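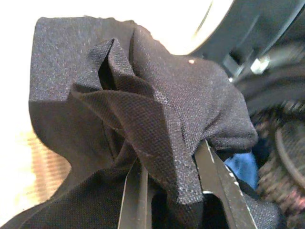 Renata Pereyra wrote:
I don't agree that it "takes the boring part away." In our laundry at Uston the boring part was also the part where you could sit down. Now the machine does the sorting and I stand the whole shift at the folding table.

vicente_iturra wrote:
Renata, I started this thread, so let me explain better what I meant. I work at Clolel, we sort and fold returned clothes. We are 34 people on my floor. Before the robots came, 10 of us did only sorting. Now there are four, and the others moved to repairs and checking. My hands hurt less, this is true. But I also talk less with people, and I did not expect that.

rukhsana_a wrote:
Did they get training for repairs, or were they just moved?

vicente_iturra wrote:
Two weeks of training, paid. I think it was too short. Sewing a zipper is a different trade than sorting.

J. Navarrete wrote:
Two weeks is more than we got at Bristum. They gave us a paper to sign and a phone number to call when the thing stops. I am 19 years in this work and now I wait on the phone.

Dark knits are the worst, by the way. Ours takes a black sweater, squeezes it in one place and then cannot decide what is the sleeve and what is the neck. A person knows this with closed eyes.

Renata Pereyra wrote:
Joaquín, same with us. And the lint! I still check every black piece by hand.

damian.s wrote:
I will disagree a little with all of you. I lead a small team at Palma and I was against the robots at first. What changed my mind was the baskets. We move up to 4000 pieces in a busy week in July, and everything goes in baskets.

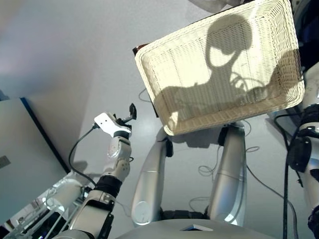 My team complained about their backs long before they complained about robots. Every year somebody was out for a month. So when the manager asked me where to begin, I said begin with the lifting, leave the folding to us. A wicker basket like this one, with the thick rim, is not so heavy when it is empty, but full of towels it is another story. I prefer that the robot arms carry it.

Renata Pereyra wrote:
And did you keep all your people?

damian.s wrote:
All except one, who retired. I know that it is not like this everywhere.

rukhsana_a wrote:
Then the difference is that your manager asked you first. In my place we learned it when the boxes arrived.

vicente_iturra wrote:
Yes, I agree with Rukhsana. Damián, can you tell us how the shifts changed after that? Ours are longer now - with one break less - and I would like to show my boss a different plan.

damian.s wrote:
The hours are the same as before and we kept both breaks. I can write the schedule here tomorrow, I don't have it at home.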